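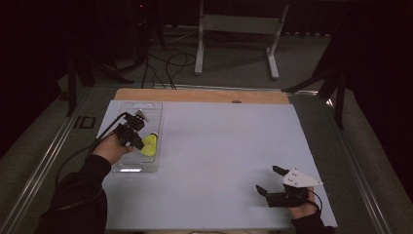

A region did not count, one respondent told us, until she had slept in it, and a nap on the coach was open to negotiation. Another held that two feet on the ground would do, provided the engine was off.

Figure 2. Yellow shuttlecock in a clear plastic tray.

4.2 What counts as having been

We had expected the travel diaries to settle this question for us. The 52 people who kept them wrote 414 entries between them, and a good many of those are arguments with themselves about the rules. Airports were the usual trouble. Most diarists ruled out a change of planes at Brilluvov, then let it back in if the delay had been long enough to buy soup.

The rules also moved with the finishing line. Travellers with most of the map still to cover were strict, sometimes grimly so. Those with one region left were more forgiving. Ummont, which has poor roads and a ferry that keeps its own calendar, was claimed by six diarists on the strength of a stop lasting around 25 minutes. One of them described the harbour café at length and the rest of Ummont as "presumably similar".

Photographs complicated matters further. Several diarists kept a second list of places properly photographed, always shorter than the first and a source of some shame. Rain at Gatska in April meant that a place could be visited, eaten in and slept in, and still be marked as outstanding. The return trip was then entered in the diary as a necessity, which may explain the tone of certain remarks by spouses.

We therefore coded a visit as complete when the diarist said it was, and recorded the grounds separately. This is generous, and it leaves us with one claim to Altıntaş made from a moving train, at night. The diarist was firm on the point and we have let it stand.

12 shares | 3 comments

This site uses cookies. Accept | Manage preferences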